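Herbarium Assistant (Parasitic Plants), Vallbridge Botanic Collection
Fixed term, two years. Reference 2942. 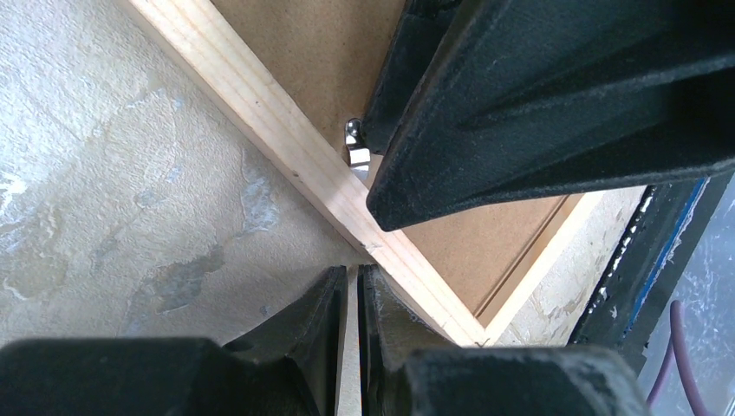
Duties
Remount and relabel 659 sheets of dodder, broomrape and mistletoe, the oldest dated 1895. Check host plant names against the current checklist. Enter locality data in the Pallico database.

Requirements
Degree in botany or equivalent experience. Working knowledge of flowering plant families. Ability to read handwritten labels. Some Latin is useful.

Terms
Full time, on site. Start date in March. Occasional field collecting.

To apply
Send a CV and a covering letter to Tirta Hartono, Keeper of the Herbarium, by 2 October 2023. Quote the reference.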